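Taping up small parcels without losing your temper (or the end of the tape)

Posted in: Kitchen table jobs

I send a lot of small boxes. Jam jars to my sister, seeds to half the allotment, odd buttons and buckles from my little Stiltum shop page, which has been ticking along since one very wet January when I had a drawer full of the things and no plan for them. Last time I looked the shop page said 2,181 orders, and I'd guess most of those went out in a box you could hold in one hand. So I have Opinions about parcel tape.

The big boxes are easy! You plonk them on the floor, kneel on the flaps if you must, and run the tape across. It's the little cube-shaped ones that fight back. They're so light they skid away from you the moment you pull on the roll, and the flaps spring up, and then the tape has folded over on itself and you're cutting a sticky sausage off with the kitchen scissors.

First thing, clear the table. I mean properly, mugs and all, because a long strip of tape will find the one thing you left out. Wipe the crumbs off too and let the wood dry before you start, or you'll have a fringe of toast along the edge of your roll for ever more.

Then find the end of the tape. If it has vanished, run a fingernail slowly round the roll with the light coming from the side, and you'll feel a tiny ridge. Still nothing? Hold the roll over the steam from the kettle for a few seconds (mind your fingers) and try again. Once you've got it, pull up a short bit and keep hold of it, and have the box within reach before you start pulling, so you aren't hunting for it with a strip stuck to your elbow. 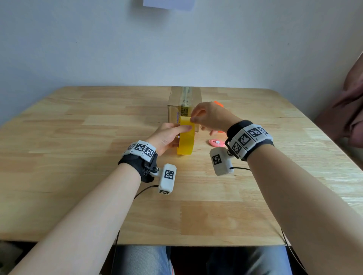
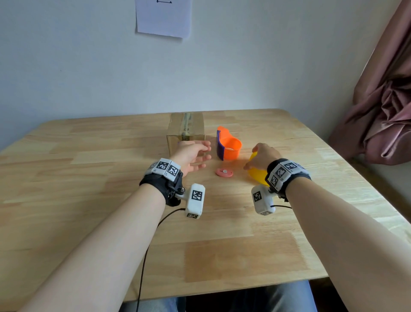
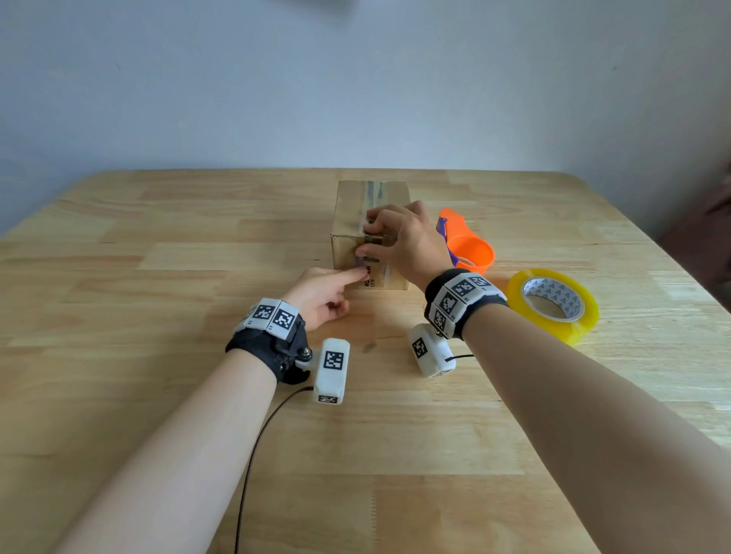
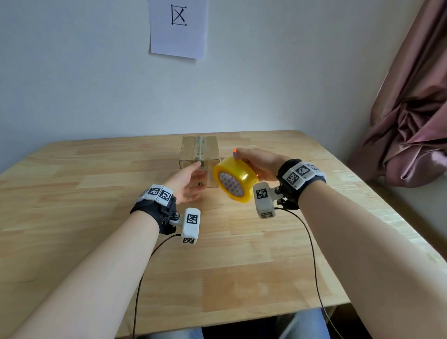 Photos: Amnuay Onsri

I like the wide clear stuff on a big roll, the sort that looks yellow when it's wound up and goes clear once it's on the box. The roll is heavy enough to stay put if you stand it on its edge against your palm, and you can see the seam through the tape as you go, so you know you're straight. Brown is fine as well but you can't see what you're doing underneath it.

Now the actual sticking. Start halfway down the front of the box, not at the top edge. Press the end down flat with your thumb, and give it a proper press, then bring the roll up the front, over the top along the seam, and down the back. One strip, no joins. If you start right on the edge there's nothing for the tape to grip and it peels off as soon as the postie looks at it.

Keep the other hand on the box the whole time. It doesn't need to squeeze, just be there, fingers against the front so the box can't scoot about. I used to tape with the box wedged against the fruit bowl and I've lost a few satsumas that way.

When the strip is on, go back over it with your fingertips. Press from the middle of the seam outwards, then down the front, then round the corners where it likes to lift. You will get wrinkles on top, where the two flaps meet. I always do. A wrinkle doesn't matter so long as it's stuck on both sides of it. A bubble that runs right to the edge does matter, so put a short piece across that.

How many strips? For a small box with something light in it, one over the top and one underneath is plenty. For jam I do 2 on the bottom, side by side with a bit of overlap, after an incident with damson that I don't want to go into.

A few other bits, in no order:

If you're reusing a box, put the new tape straight over the old seam, but do peel off anything that's already flapping. New tape on loose old tape only holds as well as the old stuff.

Old address labels: cover them or black them out, every one. I had a parcel go back to Godinho's, the tea people it first came from, and they were very nice about it but my cousin never got her birthday present.

Fold the end of the roll under by a centimetre when you've finished. Every time! A cocktail stick under the end works too, until somebody tidies it away.

Don't keep the roll on the windowsill. Sun makes the edges go gummy and then it tears in slivers. Mine lives in the cutlery drawer, behind the ladles.

Fill the gaps inside before you even think about tape. Shake the box gently, and if it rattles, it needs more paper. A box that's stuffed nicely keeps its shape and is so much easier to tape, as the top can't sag when you press on it.

Cheap tape is sold in packs of 3 down our market and it's fine for storage boxes in the loft, but I wouldn't post with it. It took me nearly 98 strips of the stuff over one wet weekend to find that out, with half of them pinging up again while I was making the tea.

Next time I'll do soft parcels, jumpers and so on. If you've got a good trick for getting tape residue off a wooden table, pop it in the comments. I've been using a drop of cooking oil on a cloth and then washing-up liquid, but it leaves a dark patch for a day or so and I'd love something better.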